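### 3.2 Sites and respondents

We surveyed 374 night-shift workers in Kaltine and Trotel, all of whom ate at least one meal at work. Each kept a meal diary for three weeks in December. 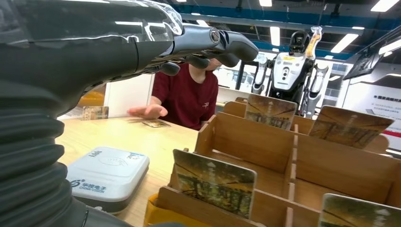 ### 3.3 Meal timing

Of these workers, 182 ate their main meal after midnight – mostly in Trotel, where the canteen stays open late. Snacks under 900 kilojoules were coded separately.

**Figure 3.** Yellow tape on a grey carpet.

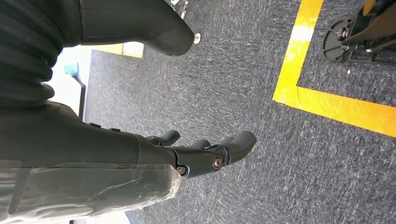 One respondent in Trotel wrote that the late meal was the only one she ate sitting down, and that she would skip it if the canteen closed earlier.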